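From: Areti Rallis
To: drindus-users
Subject: Re: [drindus-users] Sync stuck on shared folder

On Monday Jirayu Pongsiri wrote:
> The shared folder on our Lomenitz account stops syncing
> at 482 files. The web view lists all 500. I have signed out
> and in again and restarted the laptop. Is there a limit
> I am missing? We are on Drindus 9.

Jirayu,

There is no limit at that number. We had the same thing in December, and in our case it was file names. The web view accepts a name with a trailing space or a colon in it, but the desktop client skips the file and doesn't put up a warning.

Open the client, go to Settings, then Activity, and change the filter from Errors to All. Skipped files are listed there with a gray mark. Rename them in the web view, not on the laptop, and wait for the next pass. Ours took 5 minutes.

If the list is empty, check whether the missing files are online-only. Those show up in the folder but don't add to the count until you open them or pick Keep on This Device.

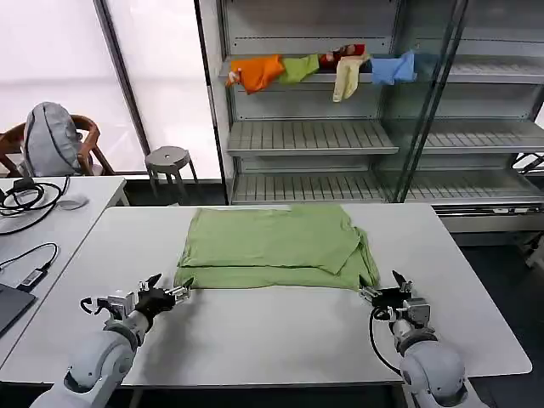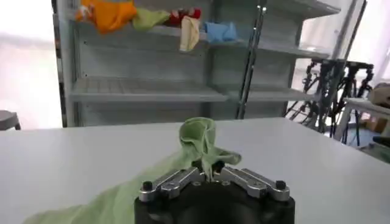

Light green cloth, both here and in the next one.
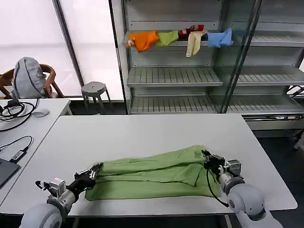

One more thing to look at is the path length. Khairul Hidayat found that folders nested deep under the Kiani share failed on Windows and synced fine on a Mac. He moved the top folder up to the root of the drive and the rest came down overnight.

Please don't reset the client yet – it downloads everything again, and you would lose the activity list. If you still have files missing after the renames, post the list here with the client version.

Areti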